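Section 2: Setting Up the Sorting Table

The Ornwood table top has a smooth brown surface. Clear it and wipe it down with a soft damp cloth before laying out any pieces.

1. Place the white open-topped box on the table with its long side parallel to the table edge.

2. Set the square tray beside the box, raised rim facing up. Leave a gap of 2 inches so that each piece can be lifted out separately.

3. Lay the plastic spoon next to the tray, bowl end toward you. 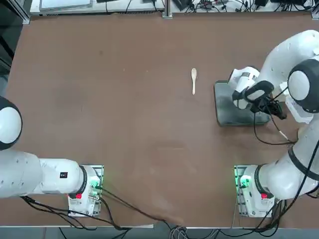
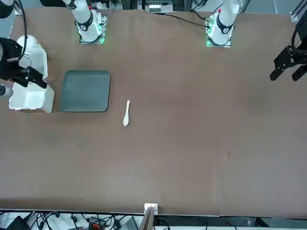 4. Check that the tray sits flat. If it rocks, turn it over and look for crumbs or label residue on the underside.

5. Keep the remaining Petholm pieces in their carton until they are called for in Section 3.

Note: Replacement trays are ordered under part number 1449. Boxes and spoons are sold in packs of 20.

CAUTION: Do not stack anything on the rim of the box. The walls can bow under load.

CAUTION: Do not use scouring pads or bleach on the table top. Scratches cannot be polished out.

6. When you finish, put the spoon and the tray inside the box, close the storage bag, and keep it at least 18 inches from any heater.

Guide revised Sunday, August 18, 2019. It replaces the May edition.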